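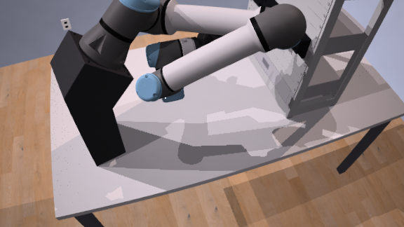

Stollow

Stollow is a collection of plain-text recipes for bread and other baked goods, together with a command-line program that rescales them. A recipe is stored as one file. The program reads the file, converts every ingredient to a weight, expresses each weight as a share of the flour, and prints a new version for the batch size requested.

Contents

Status
Layout of the repository
Recipe file format
Baker's percentages
Rescaling
Fields
Preferments
Units and conversion
Sources and cleaning
Known problems
Contributing
License

Status

The file format is at version 2. Files written for version 1 are still read, but the program prints a warning and treats any missing flour type as plain white wheat flour. Version 1 support will be dropped in the November release.

Layout of the repository

recipes/ holds the recipe files, one directory per category (lean, enriched, rye, flat, sweet).
tables/ holds the density tables used to turn volumes into weights.
src/ holds the program.
tests/ holds sample inputs and the expected output for each.
notes/ holds longer comments on single recipes. The program does not read them.

Recipe file format

A recipe file is UTF-8 text. Lines end with a single newline. A line that starts with a semicolon is a comment. The header comes first, one field per line, with the field name, a colon and the value. A blank line ends the header. Ingredient lines follow, then another blank line, then the method as free text.

A minimal file looks like this:

name: plain hearth loaf
category: lean
yield: 2 loaves
version: 2

flour, white | 1000 g
water | 680 g
salt | 20 g
yeast, instant | 7 g

Mix until no dry flour is left. Rest, fold, shape, proof and bake.

The vertical bar separates the ingredient from its amount. Spaces on either side of the bar are ignored. Anything before the first comma is the ingredient class, and anything after it is the type. The class decides how the ingredient is counted. The type only affects which row of the density table is used.

Baker's percentages

All calculations are done against total flour weight, which is set to 100. In the file above, water is 68, salt is 2 and yeast is 0.7. The sum of all the shares is 170.7. This sum is called the formula total and is printed on the last line of the report.

Every ingredient of class flour counts toward the 100, including whole wheat, rye and semolina. Bran, seeds, oats and cooked grain do not. Starches count only if the header contains the line "starch: flour". Some users will disagree with this choice, and the header field was added for them.

Rescaling

To print a recipe for a given dough weight:

stollow scale recipes/lean/hearth.txt --dough 1500g

To print it for a given flour weight:

stollow scale recipes/lean/hearth.txt --flour 750g

To print it for a number of pieces, the recipe must have a "piece" field in the header:

stollow scale recipes/enriched/rolls.txt --pieces 50

Rounding depends on the amount. Weights of 10 g and over are rounded to the nearest gram. Weights under 10 g are rounded to one decimal place. The option --exact turns rounding off. Eggs are scaled by weight like everything else, and the report does not try to convert the result back to whole eggs.

Method text is copied without changes. Baking times are not adjusted. A loaf of twice the weight needs a longer bake, and the program has no way to work out how much longer.

Fields

name: required. Free text.
category: required. Must match the directory the file is in.
yield: required. Free text, used only for display.
version: required from version 2 onward.
piece: optional. Weight of one unbaked piece, in grams.
loss: optional. Percent of dough weight lost in the bowl and on the bench. Default is 3.
starch: optional. Either "flour" or "other".
source: optional. One of the source codes listed further down.
oven: optional. Starting temperature, with the unit F or C attached.

Unknown fields are kept and printed, with no effect on the result.

Preferments

A preferment is written as a block that starts with an at sign and a name and ends with a line holding a single at sign. Ingredients inside the block follow the normal format.

@ poolish
flour, white | 300 g
water | 300 g
yeast, instant | 0.3 g
@

Flour and water inside a block are added to the recipe totals before any share is calculated. The report then lists the block on its own, with its internal shares, followed by the final dough. Use --flat to merge the two lists.

Sourdough starter can be given as a block or as a single ingredient of class starter. In the second case the program assumes equal weights of flour and water. For a stiff starter, use a block.

Blocks cannot be nested. A recipe with a levain built in several stages should list only the last stage and describe the earlier ones in the method.

Units and conversion

Grams, kilograms, ounces and pounds are converted directly. Cups, tablespoons, teaspoons and fluid ounces go through the density tables. All volume units are US units. A recipe with metric cups must be converted by hand before it is added.

Flour is the weak point. The weight of a cup of flour changes a good deal with how it was filled, and old recipes seldom say. The default table assumes flour spooned into the cup and leveled. The option --table dipped selects a second table with heavier values.

Sources and cleaning

Three source codes are in use.

NUT: the Nutar set, taken from a handwritten household notebook. Amounts were mostly in cups.
VAL: the Valente set, from the formula cards of a closed neighborhood bakery. Amounts were in pounds and ounces, for large batches.
SKO: the Skondby set, rye breads and crispbreads only. Amounts were metric.

Spelling was made uniform. Brand names were removed and replaced with a generic type. Fresh yeast was left as fresh yeast. Where a card gave no salt, none was added, and the file carries a comment line saying so.

Known problems

Honey and molasses are not counted as water, so very sweet doughs report a lower hydration than they behave with.

Milk is counted as all water. The same applies to buttermilk.

Several VAL files give a yield that does not match the dough weight. The cards were copied as written.

The loss field is ignored when --flour is used.

Contributing

Send one recipe per change. Run "stollow check" on the file first. Weigh the ingredients if you can, and state in a comment line whether the recipe was baked as written. Changes to the density tables need a note giving the measuring method.

License

The program is under the MIT license. The recipe files and tables are released into the public domain.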